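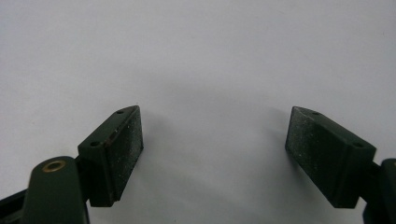
Fig. 4.1 Hand-held gripper, jaws open. Note the specks on both pads.

Chapter 4
Looking after the fingertips

Start with the pads. Always. Most dropped parts on the Vitico bench come down to dirty pads, and most of the dirt is plain dust. Open the jaws fully, wipe each pad with a dry lint-free cloth -- no solvent, it lifts the glue. Then the brass ring in the arm link: check for play by hand.

Wipe every 500 cycles, new pads at 2000. Write both in the log, with initals. Thierry Pons kept his on a card taped to the bench, fine too.

Pads worn on one side only? Go to 4.3 before you order any. Tools for this chapter: cloth, soft brush, hex key, torch.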